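A **bread basket** is a shallow, open container used to bring bread, rolls or pastries to the table. Most are woven from willow, rattan, seagrass or paper cord, though wire and moulded plastic versions are common in canteens. The same shape is sold for fruit, post, napkins and bathroom items, and shops often list it simply as a *tray basket*.

## Shape and construction

Bread baskets are usually round, oval or rectangular. The rectangular kind has a flat base and four sloping walls, with the corners rounded so that the strands can turn without snapping. The base is normally woven first. The side stakes are then bent upwards and the walls are built up in rows.

The top is finished with a border. In a plain border the stake ends are tucked behind one another. A plaited or roped border uses more material and gives a thicker edge, which stiffens the basket and is kinder to the hands. Handles, where present, are either cut into the wall or added as loops at the short ends.

Small gaps in the weave let air pass and crumbs fall through, so a cloth or paper liner is often used.

## Making and trade

Willow for baskets is soaked before use to make it supple. The workshop at Padilla, run by Yasir Warraich, made rectangular tray baskets for hotels and sold them in bundles of 50. Its largest single order, for the Plunotance tea rooms, was for 2,000 baskets with roped borders. Atif Rizvi later took over the pattern and sold it under the name Akero. 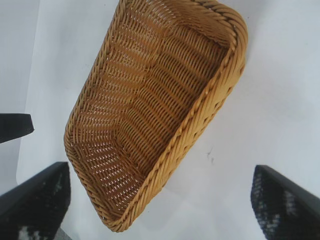

*Rectangular wicker basket with a twisted rim, viewed from almost directly above.*

## Care

Woven baskets are cleaned with a soft dry brush. Grease can be wiped off with a damp cloth and a little washing-up liquid, after which the basket should dry in the open air, away from radiators. Long soaking loosens the weave and may cause mould. Loose ends can be trimmed with side cutters or tucked back with a bodkin.

## See also

- Proving basket
- Trug
- Willow weaving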